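Re: [shopfloor-l] Who teaches the machine, and who gets the time for it?
From: Noemí Orozco
Date: 2023-01-17

A member from Domínguez wrote:
> Our management says the robot cells will only take the boring part of the
> packing work. Did anybody on this list already pass through this? What
> did your people do in the first months, and were they paid the same?

Dear colleagues,

I can answer for Lakeck, where I work on the returns line. We check small household goods and close them for shipping again, 3,000 pieces in a normal week.

Since March, part of my shift is not on the line. I take the two hand grippers and do the same movements that I did before with my fingers, again and again, and the recordings go to Ciltodier, who train the arms. The goal for each person is 10 good recordings in an hour. In the beginning I made 5. A curved handle is difficult with these tools — you must take it low, near the base, and the second gripper has to come to the far end. 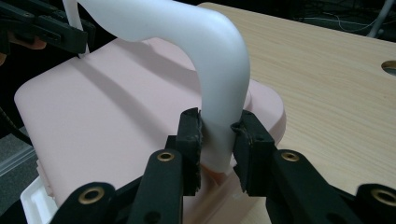
White curved handle over the pink unit, held with the near gripper
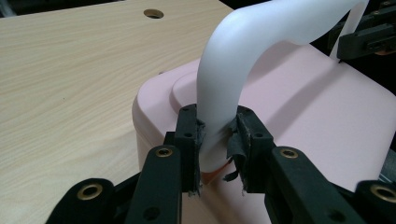 What changed for us? First, the body. My back is better, but my wrists are worse, and we had to ask two times for a break in each hour. Second, the pads on the jaws wear out, and the time to change them was not in the plan. Please put this in your agreement from the start. We lost the bonus for it until our representative spoke with the supervisor.

The pay is the same as on the line. I think it should be higher, as we are teaching something that the company will keep after us. Some of my colleagues do not agree with me and are happy to have a quieter job.

About the "boring part" I have doubts. The older workers used the easy pieces to rest a little between the hard ones. If the arms take the easy ones, only the hard ones stay with us, and the speed target must go down. Ours did not go down yet.

If somebody from Citell reads here, I would like to know how you wrote the part about retraining.

With best regards,
Noemí Orozco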